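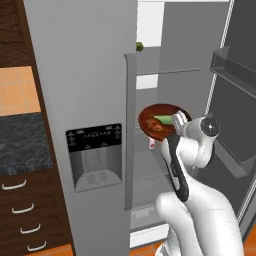

Fridge compartment at 50 F, freezer still fine

Side-by-side, nine years old. Freezer holds 0 F. The fresh food side has been climbing since Friday and now reads 50 F on a thermometer in a glass of water. Compressor runs, condenser coils vacuumed in August. Is it worth paying Nallstead Appliance $164 for a diagnostic visit?

Tyson Vachon

Ghazal Mazandarani
Freezer cold and fridge warm on a side-by-side usually means air is not crossing over. There is one evaporator, in the freezer, and a fan pushes air through a damper near the top of the divider wall.

Open the freezer and hold the door switch in. If you can't hear the fan, suspect the motor. If it runs, unplug the unit, take off the rear freezer panel and look at the coil. A light, even frost is normal. A solid block of ice points to the defrost heater, thermostat or control.

With the power off and one lead disconnected, check the heater for continuity. An open reading means replace it. If the coil is clear and the fan works, check the damper - they stick closed when moisture freezes on the flap.

Throw out meat and leftovers that have been above 40 F for more than two hours.

paquette_st
Mine did this. Bought a new one for $1,870. Wish I had checked the fan first.

Tyson Vachon
Coil was a block of ice and the heater reads open. Part is ordered. Thawing it now with the doors open and towels down.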